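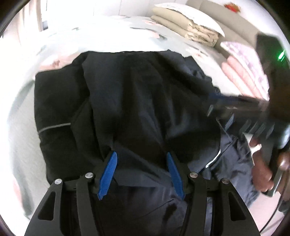 Dronlow opens booking for home wardrobe days

June 18, 2020 — Dronlow, a small home organizing service, is pleased to announce that its wardrobe days can now be booked by households in the Skekance area. The service is for people who want to put away the jackets and heavy blankets of the cold season and find them again in good order when autumn comes.

A wardrobe day takes place in the customer's own bedroom. The bed is used as the work table, and each jacket is laid out on it, checked, smoothed and folded before it goes in the cupboard. Dark jackets with reflective stripes are folded with the stripe to the inside, so that it does not rub against a zipper. Blankets are folded first and kept in one stack.

"Many customers tell us that the jacket is the piece they like least to fold," says Leena Sjöberg, founder of Dronlow. "The fabric slides, the sleeves go everywhere, and after two tries it is again a heap on the duvet. We show a way with few folds, and we repeat it together until it feels easy."

The visit lasts 3 hours and costs $70. It includes cotton storage bags and paper labels in a neutral colour. Customers are asked to wash their clothes before the visit and to empty the pockets. Washing and repairs are not part of the service.

Jouko Juntunen, who plans the visits, advises to book early. "In June we have 30 places, and we will not add more — each home should get the time it needs."

Bookings are made by telephone or at the Dronlow counter in the Verkance building, second floor. Places for autumn, when the jackets come out again, will be announced later.

Media contact: Leena Sjöberg, Dronlow, extension 893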